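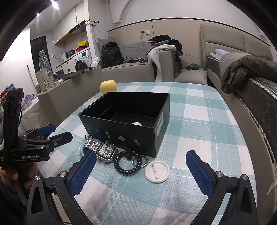
Yellow apple and an open box on the checkered tablecloth.

Apple storage, month five
22nd December

The last of the Alar apples went into the cellar in July's leftover crates, and I have been logging temperature and humidity since. The logger is a Wike unit set to one reading per hour. Its memory holds 1000 readings, so it needs emptying before day 41. I missed that once and lost the early part of the record.

Starting stock was 398 apples, all wiped, sorted by size and wrapped singly in newspaper. So far 17 have been thrown out. Most of those were in the bottom crate next to the north wall, where the humidity reading runs higher than anywhere else in the cellar. I have moved that crate up onto bricks.

Settings that seem to work:

Temperature between 34 and 38 degrees. Above 42 the skins go greasy and the flesh turns mealy within a few weeks.

Humidity near 90 percent. A shallow pan of water on the floor does it. The Urell humidifier I tried last winter overshot and wet the paper.

Potatoes in the other room. Ethylene from the apples makes them sprout.

Flavor has changed more than texture. The Alars were sharp when picked and are now mostly sweet, with less smell than I would like. For pies I add lemon juice - two teaspoons per pie is enough.

Next check is after New Year. I still need to recalibrate the second sensor, which reads two degrees high.

Search this blog Go
Contact | Copyright Pamametti | Back to top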